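Review: Rulent pick trainer, the planning package for humanoid fetch-and-carry work
Posted 08/03/2019

Rulent sells this as a way to find out whether a walking robot belongs in your budget before you sign for one. You get a planning workbook, a set of task sheets, a cost calculator and a year of email support. The price was $3,720 and it doesn't include a robot, an arm, or so much as a basket. I paid for it myself and went in doubtful. I'm still doubtful, though a bit less about some parts.

The task sheets are the best of it. They stick to small household jobs such as taking fruit off open shelves with one hand while the other keeps hold of a basket. That is a fair test. A shelf full of deep boxes gives a hand very little room to come in from the side, and a pear doesn't sit the way an apple does. If a vendor's demo only ever uses one object at one height, the sheets tell you to ask for a different one, and you should.

The calculator is weaker. It wants a purchase price, hours of use and an hourly wage, and then it hands you a payback date. My first try came out at 12 months. Then I put in the things it leaves out by default: a spare hand, floor space, somebody standing by during every run, and shipping both ways for repairs. The date moved so far out that I stopped trusting any version of it. You can add these lines by hand under "other," which tells you how seriously Rulent takes them.

I also compared it with Drinard's free checklist. Drinard's has 40 questions and no math at all, and I'd still send a first-time buyer there before Rulent. It asks where the cables will go. Rulent's workbook runs to more than 40 pages and gives cables one sentence.

Support answered two of my three emails. The third asked how they arrived at the default maintenance figure.

Good: task sheets, shelf layout guide, plain wording.
Bad: calculator defaults, price, thin section on staffing.
Would I buy it again? At half the price, maybe. Get the task sheets if they ever sell them separately.
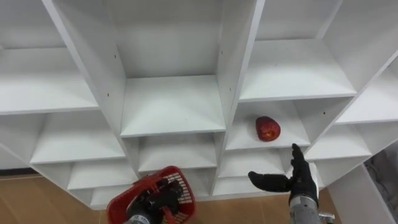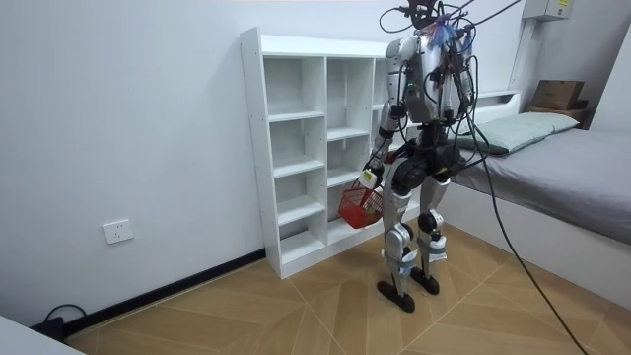 Fruit from the cubbies, basket in the other hand.
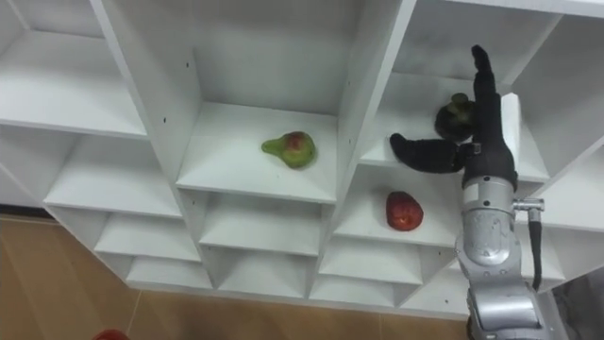
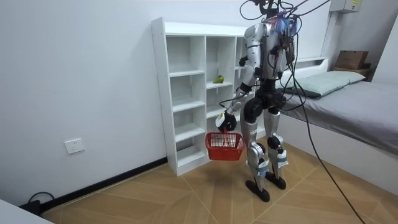

Does the calculator work if I plan to lease the robot?
Only with some effort. There is no lease option, so you have to enter the yearly payments as a purchase price and set the resale value to zero. Put delivery and return fees under "other," and check your contract for who pays for replacement parts.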